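Status: evaluation release, last edited 20th January. Numbers below supersede the April sheet.

# Bovia Two-Arm Tabletop Kit: Data Card

This card covers the sample episodes shipped with the Bovia kit and the settings they were recorded under. It is meant for labs deciding whether to keep the kit past the trial period. Assembly is covered in `docs/assembly.md` and is not repeated.

## Contents

| Split | Episodes | Notes |
|---|---|---|
| `train` | 298 | mixed single-arm and two-arm |
| `val` | 139 | same objects, new layouts |
| `holdout` | 195 | objects not in `train` |

Episodes are stored one per folder. Each folder has:

- `head.mp4` — color video from the head camera
- `joints.parquet` — joint positions and commanded positions, both arms
- `grip.parquet` — jaw opening, left and right, normalized 0 to 1
- `task.txt` — one line of plain text

Wrist video is present only where `meta.json` has `"wrist": true`. The loader returns `None` otherwise and does not warn.

## Loading

```
from bovia_kit import Episodes
ep = Episodes("./data", split="train")
for step in ep[0]:
 print(step.t, step.left.jaw, step.right.jaw)
```

`step.t` is in seconds from the first head frame. Joint streams are resampled to the head video. To get the raw joint rate, pass `resample=False`, in which case the left and right streams will have different lengths.

## Recording conditions

All episodes were teleoperated at the Pilham site with the Zandetti leader arms. Operators were given the task line and no further script. An episode ends when the operator presses the pedal, so most have a short idle tail. Tails have not been trimmed. Use `trim_idle=True` if your policy learns to hover.

Lighting was indoor and fixed. Table height was fixed. Head tilt was set once at the start of each session and is stored in `meta.json` as `head_pitch`. It varies between sessions by enough to matter for anything that relies on fixed pixel positions.

## Findings from our review

- Jaw readings are reliable on rigid objects. On soft ones the reported opening drifts after contact and should not be used alone to detect a grasp.
- The right arm's wrist housing blocks a good part of the head view when that arm is raised. Policies trained on head video only did worse on right-side targets.
- Cable slack is tight at full reach. We added a clip at the elbow on each arm; the Altıntaş cable set is longer and did not need one.
- Episode 312 in the raw index has swapped arm labels. It is excluded from all splits but still present in the archive.

## Workspace layout

The table is divided into a working area and a rear ledge. Task objects start in the working area. Items on the ledge are left in place as background and are never named in `task.txt`, though they do change between sessions.

The layout is deliberately crowded. Arms and cables cross the head view in most episodes, and small objects are often partly hidden. Soft and flat items share the table with rigid ones: a large pink ball-like object at the right arm, a pale blue plate next to it, a crumpled tissue, and a gray block that looks like foam. 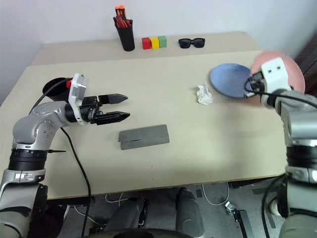 ## Known issues

1. `Episodes.filter(task=...)` matches substrings. Filtering on `plate` also returns `plates`.
2. Calibration files are per session. Loading one from another session raises no error and gives wrong wrist poses.
3. On a cold start the left jaw may report 0 until it has been cycled once.

## Support and license

The sample data is licensed for internal evaluation. Redistribution of video needs written permission from Bovia. Firmware images are not part of this repository. For loader bugs, open an issue and attach `meta.json` plus the first 50 rows of `joints.parquet`.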